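Torkotdale Linen Service – progress report for the Herrera Work Fund
Project: Robot-assisted sorting and feeding, second reporting period
Prepared by: Justinas Šimkus, project coordinator

1. Where we are now

Since the last report, which covered the time until March, the robot cell has moved from the test corner to the regular line. It works during the morning shift, from 6:30 until the lunch break. In the afternoon the line is run by hand as before. We decided this together with the shift leaders, and we want to keep it so until the end of the next period.

In this period the cell handled 2444 pieces. Of these, 1028 were finished without a person touching the piece between the bin and the feeding table. For the others an operator had to help at least one time. In our application we hoped for half, so we are under the target. Small pieces go well. Large white sheets are still the main difficulty, because the gripper must find a corner inside a heap of folds and often it takes the middle of the cloth.

2. Changes for the staff

Four people are trained on the cell. Two of them come from the sorting table, one from feeding and one from packing. The training was longer than we planned. The Rilel software has its menus in good order, but the error messages are written for engineers, and our operators asked for a list in simple words. This list now hangs next to the control screen and it is used every day.

The work itself has changed more than we expected. Before, the hardest part of the sorting job was to lift and pull heavy cloth out of the bins. The operators on the morning shift say their shoulders are less tired. At the same time they told us in the monthly talk that watching the cell is tiring in another way. One of them said she prefers to have her hands busy. After this talk we made the turns shorter – nobody stays at the cell for more than one hour and then changes to another station.

No position was cut in this period. One colleague from sorting retired and the position was filled again. We repeat here what we promised to the staff in writing: the hours saved will be used for mending and quality control, where we have a delay.

3. Problems and delays

The delivery of the second pair of fingers from Boveck came late, and for this reason the comparison of the two shapes is not finished. We also lost about 100 working minutes on stops caused by the safety gate, which was adjusted too sensitive. The gate is now corrected and checked by our safety officer.

4. Budget

Spending is inside the plan, except for training, where we are a little over. We ask the Fund to allow us to move the unused travel money to this line. A separate letter with the amounts is attached.

5. Next steps

We will finish the comparison of the fingers, train two more people from the afternoon shift and repeat the staff survey with the same questions as in the beginning. The results will be in the final report.

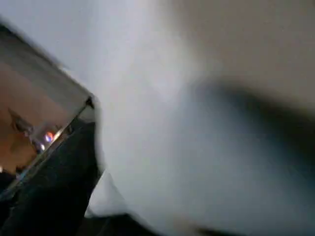

Gripper finger against white fabric, wrist camera view.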